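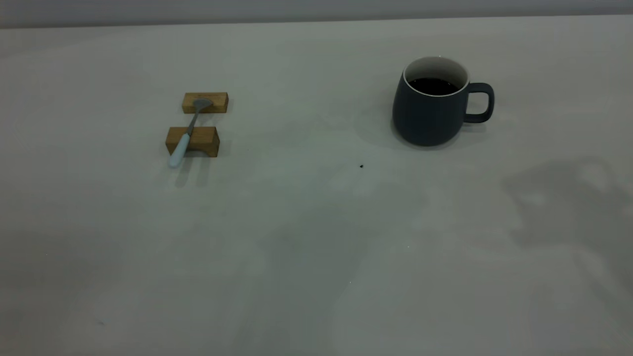
**Do I need any robotics experience to apply?**
None at all: we teach you the controller in your first week, and most of our current operators came from kitchens, labs and print shops.

## Test operators wanted, gripper comparison (part time)

Harnlow tests grippers for companies that build small robot arms. From December we are running a comparison of two fingered grippers, the Brarnier and the Dumum, on tabletop jobs with ordinary household objects such as mugs and teaspoons. We need 11 operators.

What you would do:

- Drive the arm by hand controller through a fixed list of tasks
- Put the objects back on their start marks between runs
- Log each run as pass, fail or void, with a short note on any slip
- Swap grippers at the halfway point and repeat the list

Each operator completes 800 runs, 500 of them with the wrist camera view only. The rest use the fixed camera as well. Shifts are four hours, and you can work up to three a week.

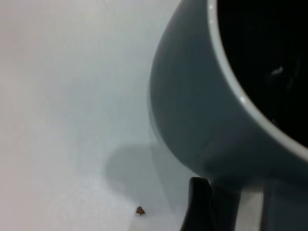 **Oana Bucur**
Test Lead, Gripper Comparison

I run the bench and will be your contact during the study. Mugs take up a large part of the task list. The wrist view gets tight when the gripper is in close, and a lot of the work is learning to judge the rim and the side of the mug from that view. It is repetitive. People who like steady, careful work tend to stay with it.

You should have:

- Good close vision, with or without glasses
- Use of both hands for the controller
- Enough written English to keep a clear log
- Permission to work in the United States

Left-handed applicants are welcome. We have a controller set up for you.

Training is paid at the same rate as testing. It takes 7 shifts and ends with a scored session, which you may repeat once.

To apply, send a resume and a list of the hours you can work to Aoife Kinsella in the Harnlow hiring office. Put "gripper operator" in the subject line. Current Leitão contractors should apply through their own supervisor.

Posted 1 September 2025. The listing stays open until all places are filled.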